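Plush fabric

Plush is a textile with a cut nap or pile on one or both faces. The pile is longer and less dense than that of velvet, which gives the cloth a soft, fuzzy surface and a tendency to show creases and finger marks. It is used for toys, cushions, throws, robes, costume pieces and upholstery. The name comes from the French peluche.

Construction

Plush consists of a ground and a pile. Woven plush is made with a separate pile warp, which is raised in loops above the ground and then cut. Knitted plush, now the more common type in household goods, is produced on circular or warp knitting machines and is usually more flexible and lighter than the woven form. The pile may be silk, cotton, wool, mohair or a synthetic fiber such as polyester. Silk and mohair were typical of nineteenth-century upholstery; polyester is the usual choice for blankets and toys.

After cutting, the pile is brushed and sheared to an even height. The direction in which it lies is called the nap. Cloth viewed against the nap generally looks darker than cloth viewed with it, and panels cut in different directions may appear to be different shades when sewn together.

Handling and folding

Plush has more bulk than flat-woven cloth of the same area and does not hold a sharp crease. Small pieces are commonly held at opposite ends, raised clear of the surface below, and drawn straight before folding. Gripping only the tips of the pile can pull fibers loose, so the ground cloth should be taken up together with the nap in a full fold.
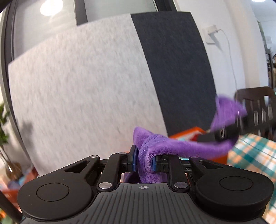
Purple plush held at both ends, with folds gathered at the near grip.

Larger pieces are folded in halves or thirds with the pile facing inward. Rolling is preferred for long storage, as a fold left under weight may flatten the nap along a visible line. Flattened pile can often be raised with light steam and a soft brush worked against the nap, although heat may permanently mat some synthetic fibers.

Care

Washable plush is laundered in cool or lukewarm water on a gentle cycle and dried on low heat or flat. Fabric softener is generally avoided on polyester plush, where it can coat the fibers and leave the surface limp. Silk and mohair plush are normally dry cleaned. Loose fibers are common in new pieces and decrease after the first few washes.

Collections

The Gurden Textile Collection holds 1,122 catalogued samples of pile fabric, including 21 lengths of furnishing plush from the former Pereyra mill. The samples were re-examined under the direction of curator Valentina Huenchumán, whose catalog classes them by ground structure and then by pile fiber. The mill's surviving pattern books record both silk and mohair qualities, the latter sold mainly for railroad seating. The catalog was last revised on 13/04/2020.

See also

Chenille
Fleece
Velour
Velvet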